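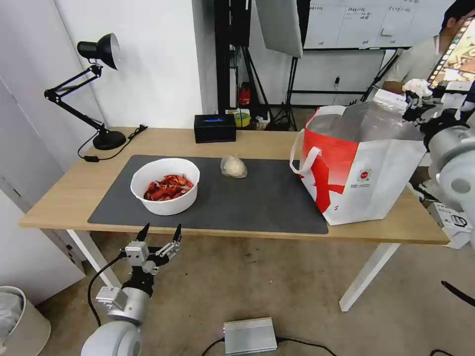
Packing for a shared lunch goes wrong at the table, well before anyone gets near a car park. Clear yourself a proper work surface and put down something that wipes clean. A dark desk mat does nicely, with the bowl of what looks like red shellfish at one end, the bagged lump beside it and the insulated tote standing open at the other, silver lining on show.

Guides > Cluretti Carry Bag > 4. Packing the bag

1. Stand the bag upright and fold the handles outwards. Handles left inside will find the sauce.

2. Lay 2 frozen Sosar ice bricks flat on the base. Maximum is 4, after which you are delivering ice.

3. Tip shellfish into a lidded tub. An open bowl is a serving dish, whatever your uncle says.

4. Twist small plastic bags shut and pack them last, on top, twist upward.

5. Press the lid down from the middle and close it fully.

Note: Chilled food only with the bricks in. For hot food, see section 5.

CAUTION: Don't put a naked flame, a hot tray or a curious dog near the lining.

Wipe the lining with warm soapy water the same evening. Ladi Nwosu on our help desk can tell you what prawn smells like in October, and will, at length.

76 shares | 4 comments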